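Comparing two sets of fingers on thin, slippery things

I have been meaning to write up the finger comparison since May, when the second arm went onto the bench and I finally had both sides running from the same controller. The question was a narrow one. Given a phone, which is thin, smooth and heavier than it looks, which fingers will hold it on its edge while the arm moves, and at what force setting?

Two candidates. The first is the stock set that came with the Nivholm gripper, which has flat faces and a short reach. The second is a set I drew myself and had cut by Jaber, slightly longer, with a shallow relief near the tip. Both bolt to the same plate, so swapping takes a few minutes and the camera calibration survives it. The camera sits at the wrist and looks along the fingers, and I did not want to redo that for every change.

The phones are dead handsets, collected over a couple of years. I use several because edge shape matters a good deal more than weight. A phone with a square rail is easy. A phone with a rounded rail tends to roll out of the grip as the force goes up, and the controller reads that as a successful close right until the part drops. 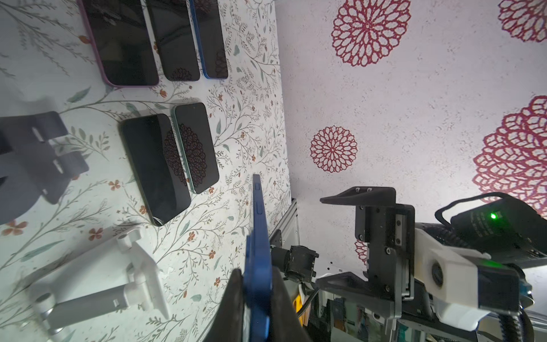

Vlastimil Zelenák

With the phone stood on its edge between the black fingers, the side buttons become the difficulty. If a finger face lands on a button, contact is a small raised strip and the phone can pivot around it. I moved the grasp point down until the fingers cleared the buttons and left it there for all the runs that follow.

I did 300 picks with each set, lifting the phone from flat, turning it on edge and holding it through a short move. The stock fingers dropped or visibly rotated the phone 69 times. The longer set did so 3 times, all on the same handset, and all at the lowest force. I would not read too much into the second figure. The relief at the tip was drawn with these phones in mind, so the comparison favours it from the start.

Some notes on the settings, mostly for my own use later:

The closing speed matters less than I expected. Halving it made no difference I could measure on either set.

Force matters up to a point. Past the middle of the range the stock fingers got worse, which I put down to flex in the bracket.

The wrist camera loses the near edge of a black phone when the screen reflects something busy. Patterned surfaces make this plain very quickly. Dropping the exposure helped, and so did ignoring the screen altogether and fitting the outer rail only.

Ro-un Joo suggested trying a rubber pad on the stock fingers before giving up on them. I have the sheet but have not cut it yet. If it closes most of the gap then the longer fingers are hard to justify, given that they foul the other arm when both are working close together. I have had to add a keep-out zone in the Titanau controller for exactly that.

Next job is the pads, then the same runs with the phone handed from one arm to the other. The handover script works in simulation and has not yet been run on the bench.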